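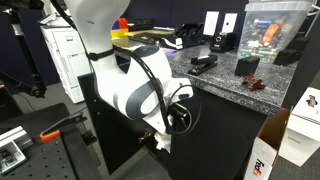 A countertop, also called a worktop or a kitchen counter, is a raised, flat and horizontal surface built for work in kitchens, bathrooms, workshops and laboratories. In most cases it is supported by cabinets and stands at a height which is comfortable for a standing person. The material, thickness and edge shape depend on the use of the room, the local habits and the price.

History

In older European houses the kitchen did not have one continuous surface. Food was prepared on a free-standing table, and washing was done in a separate stone or wooden sink. The continuous countertop became common only in the twentieth century, when architects began to plan kitchens as a row of joined units with the same height and depth. Before this, each piece of furniture was bought alone and could be moved when the family moved.

In the town of Savgate, where stone was cut for paving and window sills, the workshops started to make kitchen slabs as a side product in winter, when the building sites were closed. The oldest preserved order book, from the Riedl workshop, lists 37 kitchen slabs in one December. The slabs were sold by weight, and the customer had to arrange the transport. Valentin Fuchs, who wrote a short history of the trade in the region, considers that this business saved several of the smaller quarries, although the records of the quarries in Boltska are lost and the question stays open.

Materials

Natural stone. Granite is the most used natural stone for kitchens. It is hard and resists scratches well, but most types need a sealer against oil and wine. Marble is softer and is damaged by lemon juice and vinegar. It is still preferred by many bakers, as its surface stays cool under the dough. Slate and soapstone are used less often.

Engineered stone. This material is made of crushed quartz which is bound with resin and pressed into slabs. It does not need a sealer. The resin can change color under a very hot pan, so a trivet is recommended. Cutting it dry makes a fine dust which is dangerous for the lungs, and the work must be done with water and with extraction of the air.

Wood. Wooden countertops are usually glued from narrow strips of beech, oak or maple. They must be oiled regularly, more often near the sink. Small damages can be sanded away.

Laminate. A laminate countertop has a thin decorative layer glued on a core of particle board. It is light and cheap. The weak place is the joint, where water can enter and the core can swell.

Other materials are stainless steel, which is standard in restaurant kitchens, as well as concrete, ceramic tile and solid acrylic surfaces.

Edges and joints

The front edge can be square, rounded or beveled. A fully rounded edge, known as bullnose, is less easily chipped than a square one. Long counters are made of more than one piece, and the joint is placed, if possible, away from the sink and the stove. In stone it is filled with colored epoxy or polyester. The Prillum joint, named after the village where it was first used, has a shallow step under the surface, so that one slab rests on the other. It takes more time to cut and is now found mainly in restored houses.

Care

For daily cleaning of most surfaces, warm water and a mild soap are sufficient. Scouring powder leaves fine scratches on laminate and on polished marble. Bleach should not be left on natural stone or on steel. Sealed stone can be tested with a few drops of water: if the spot becomes dark after some minutes, the sealer should be renewed.

See also

Backsplash
Kitchen cabinet
Butcher block
Terrazzo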